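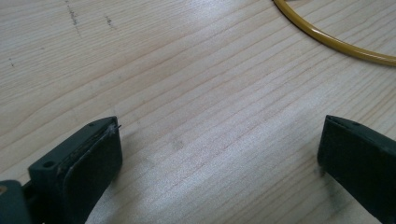
Posted in: Operations / Meeting Notes

Lanton Headwear – Operations Meeting
Minutes, 12 Jun 2022

Chair: Jui-lin Choi
Present: warehouse, returns, store fixtures, purchasing, IT
Absent: web orders (on shift)
Minutes: purchasing

1. Previous minutes

Approved with one change. The broken dock light was reported by returns and not by the warehouse. It is still broken.

2. Visit to Visetti

Most of the meeting went to the visit in May, when three of us went to see the Jesach demonstration. Jui-lin asked for an account of what was shown and what was only said, kept apart as far as possible. Purchasing had taken notes and read from them.

What was shown. A person at a wooden table, working with a black gripper in each hand and handling a baseball cap and a wire hat stand. The person moves the grippers, and what they do is recorded. Visetti's position is that enough of these recordings will let a robot do the same job with no one holding anything. We did not see that robot do the job. We asked to, twice, and were told it was being set up for a different customer's task.

Store fixtures said the invitation used the words "automated cap handling" and what we got was a person handling caps. Purchasing agreed. IT said in fairness that the recording stage has to come first and that Visetti had been open about this once we were in the room. Jui-lin said being open about it on the invitation would have saved us a long drive. 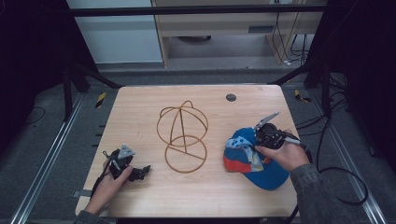

Returns wanted to know how long one cap takes. The notes don't have a good answer. The operator was careful and polite and kept stopping to talk to us, so any timing would have been unfair to them. Returns pointed out that an experienced person on our line shapes a cap, checks the band and puts it on a stand without looking down, and that any comparison ought to be with that person and with a full bin to get through.

The warehouse asked about different kinds of hats. Visetti said soft hats and knits were "on the road map." The warehouse asked that the phrase be put in the minutes in quotation marks. We carry 109 styles at present and fewer than half are baseball caps. Straw was not discussed at all, and straw is where we lose money on damage.

Store fixtures had looked at one of the grippers up close when it was over the table with nothing in it. The pad on one finger was fraying along its top edge and there was a bit of thread or fiber sticking out at the corner. Maybe that is normal wear. But we sell light felt as well as cotton, and fixtures would like to know what a rough pad does to brushed felt after a week. The question was put to the Visetti sales lead, who said pads are a replaceable part. No price was given. IT will ask again in writing.

IT spoke about the cables. The hand-held units we saw were wired, with cable on the carpet around the table. Our packing floor has carts going through it all day. IT doesn't consider this a reason to turn the idea down, but it would have to be sorted out before anyone brought such a station into the building, and the safety rep would need to walk the route.

3. The offer

Visetti would like us to take part in what they call a partner program. As far as we could make out, this means:

- we provide a table's worth of floor space and two of our own people for part of each shift
- they provide the Jesach grippers and the recording equipment
- our people handle our own hats with the grippers, and the recordings go to Visetti
- at some later date we get a discount on a robot

Jui-lin asked what the discount was. It isn't stated. Jui-lin asked who owns the recordings. The draft says Visetti does. Jui-lin asked whether the recordings could be used for other customers, including Wan, who sell to many of the same stores. The draft does not rule it out. There was some feeling in the room about this. Returns said we would be paying our own staff to teach a machine for Wan.

IT was more hopeful than the rest and asked for this to be noted. The grippers looked simple to use, the person at the table had only been doing it a short time (so we were told), and if the recordings can be made by ordinary warehouse staff then we would not need to hire anyone. IT thinks a short trial would cost little and teach us something. The warehouse said the cost would be two people off the line in the busy season – hardly little.

The sales lead had told us that more than 200 recordings of the cap task were already done. Purchasing asked at the time how many it takes before the robot can manage it alone and was told that it depends. Purchasing asked what it depends on and the talk moved to lunch.

Lunch was good.

4. Decision

No agreement to be signed at this time. Jui-lin will write to Visetti and ask for:

- a live run of the robot doing the cap task, with our caps, which we will bring
- failures to be shown as well as successes
- the pad price and how often pads are changed
- a changed clause on who may use the recordings

If they will do the first of these, IT and returns will go back. The others are happy to stay home. IT asked whether we might send a box of felts along with the caps. Agreed, seconds only, and returns to pick them out.

The idea of a trial is left open until there is a reply. Store fixtures asked that it not be brought up with the line staff as though it were settled, as two people have already asked whether their jobs are going. Jui-lin will talk to both shifts.

5. Other items

Wire stands. Fixtures reports the latest batch is bending at the base. Purchasing to send them back. The supplier says we are stacking them wrong. We are stacking them the way the supplier's own sheet says to.

Bin labels. Held over again.

Dock light. See item 1. The warehouse will call the electrician directly this time.

Next meeting to be set once Visetti has answered, or at the end of the month if they have not.

Related items
Operations meeting: bin labels and the new returns shelf
Notes on damaged straw stock, spring
Wire stand supplier: comparison of quotes
Packing floor cart routes (updated)
Letter to Visetti – draft for comment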